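Subject: Re: [lodstead-house] Rugs, felt and hard floors in the ground floor flats
List: Lodstead House residents and neighbours
Sent: September, 19:42

On the list, the secretary of the Sudmont Road side wrote:

> Several people have asked whether the lease still says that
> all rooms except kitchen and bathroom must be carpeted. I
> have had two complaints about footsteps since the summer and
> one from a leaseholder who has been told to rip up a floor
> laid nine years ago. Does anyone have the wording? And does
> it apply to the ground floor, where there is no flat below?
> I would like to put something in the newsletter that is
> correct, so please reply to the list and not to me alone.

I have the wording, or at least the wording in my own lease, which I believe is the same for all the flats sold before the roof works. The clause is in the fourth schedule, paragraph 11. It says the floors are to be kept "covered with carpet and underfelt or other suitable material so as to deaden sound", with kitchen and bathroom left out. It does not mention the ground floor either way.

So there are two questions, and I think they have been mixed up in earlier messages. The first is what counts as "other suitable material". The second is whether anyone would want to enforce it where there is only the bin store or bare ground underneath.

On the first, the managing agents, Baidoo, wrote to me when I asked in the spring. Their view was that a hard floor is acceptable if it is laid over an acoustic mat and they are told before the work starts. They charge 100 pounds to look at the product sheet and issue a letter. I paid it, and the letter came after five weeks. I have since heard from a neighbour on the Sudmont Road side that they were asked for the same fee for a rug, which I cannot believe is right, and I would query that if I were them.
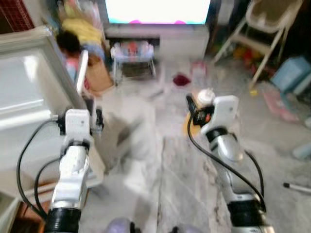 Room with a grey-and-white marble-patterned floor

My own floor is marble-patterned, grey and white. The full bill for the flat came to 2,677 pounds, with the mat, the trims and taking away the old carpet included. The first quote was over 3,000 and had a line for "preparation" that the fitter could not explain when I rang. It came off the bill when I asked for it in writing.

The mat is sold under the name Cunex. I am not recommending it, only saying what is down. The roll was heavier than I expected and had to be left in the hall overnight, and I am sorry again to those who had to step round it. It comes with a tape for the joints. The fitter wanted to use his own tape and I asked him not to, as the agents' letter refers to the product "as supplied".

A few practical things for anyone thinking of doing the same:

Doors. Mat and floor together raised the level enough that three of my doors had to be trimmed. If your front door is one of the original fire doors, do not let anyone plane it. Mine clears the new floor – just – but I had it measured first.

Heating pipes. In the flats facing the yard the pipes run in a shallow channel along the outside wall with a loose board over it. Ask for that board to be left so that it can be lifted. Next door's was covered over by a previous owner and a leak took two days to find.

Edges. The mat should turn up slightly at the wall so that the floor does not touch the brickwork. You trim it afterwards and the skirting hides it. If this is skipped, most of the benefit is lost, or so the agents' surveyor told me.

On noise itself, I can only speak about sound going sideways and up, as I have no one below. The flat above tells me they hear less of my chairs than they did, but they also say they hear the radio more, and I think that is the loss of the carpet and curtains in the front room. I have put a thick rug back under the table.

On the second question, enforcement, I do not know the answer. The clause is written for every flat and the freeholder could in theory rely on it. I have looked through the minutes I hold, which go back to when the lift was replaced, and found no case of it being used against a ground floor flat. There are 58 flats in the building and I would guess that a good number have hard floors of some kind by now, with or without a letter.

For the leaseholder with the nine-year-old floor, I would suggest not ripping up anything yet. Ask the agents to say in writing which clause they rely on and what they would accept in its place. Rugs in the hall and the main room may be enough. If there is a mat underneath already, a receipt or a photograph of it would help a great deal.

For the newsletter, could we print the clause in full and leave it at that, with the agents' address? The last time we put it in our own words we had complaints for months, mostly about the word "must".

I can scan the schedule and the agents' letter for anyone who wants them. Please say which side of the building you are on, as the plans attached to the leases are different.

Ground floor secretary
Lodstead House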